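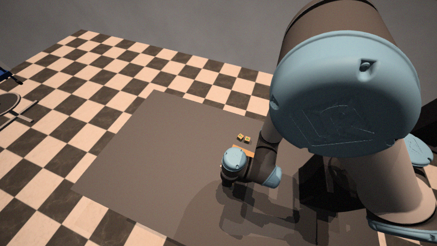
Consumer Health Policy > Supplements & Regulation
Thread: Labelling changes for listed vitamin D products

millrace_14
Has anyone read the May consultation paper on high-dose vitamin D labelling? My reading is that anything over 3000 IU per daily dose would need a pharmacist-only statement on the front panel, in at least 2 mm type. The current Omau capsules carry theirs on the side panel, so they'd have to be relabelled.

dgunawan
Front panel, yes. The type height is in Schedule 2 and applies to bottles over 100 mL. Smaller containers are dealt with separately.
Dewanti Gunawan

Plover
It's a backdoor ban. Small manufacturers can't absorb a full relabel. Maes did one a few years back and dropped half their range afterwards.

millrace_14
Maes dropped those lines before the relabel. Their notice to stockists mentioned raw material supply and nothing about labels.

Plover
That's what a notice to stockists would say.

M Babaei
I work in packaging compliance, for what it's worth. Changing a printed label is cheap if you're between print runs and expensive if you aren't. The item to look at is the transition period. The draft gives 14 months from commencement for stock already in the supply chain. Most capsule lines turn over faster than that.
Manouchehr Babaei

Plover
Most, but what about practitioner-only brands? Visora sits on shelves in clinics for ages. And why should an adult need a pharmacist's permission to buy a vitamin?

dgunawan
They wouldn't. Read clause 6 again. The statement is advisory and the product stays on open shelves. "Pharmacist-only" in the first post is the wrong term.

millrace_14
Correct, my error. The wording is "seek advice from a pharmacist or doctor". I can't edit the post now.

Plover
Fine, but advisory statements have a habit of turning into restrictions.

M Babaei
Possibly. You can put that in a submission, but it will carry more weight if you cite a product where it happened. General objections get grouped into one line of the summary.

kelpie_rd
Does the threshold apply per capsule or per recommended daily dose? Plilix is a low-strength tablet but the directions say up to four a day.

dgunawan
Per maximum recommended daily dose, so count all four.

kelpie_rd
Then they could change the directions to three a day and leave the front panel alone.

M Babaei
They could, if three a day comes in under the threshold. The directions are on the label too, so it's a reprint either way.

Plover
I'm putting in a submission regardless. Is there a page limit?

millrace_14
None for the written one. The online form cuts off at 3000 characters, so attach a PDF. Portal closes at 5 pm on the last day.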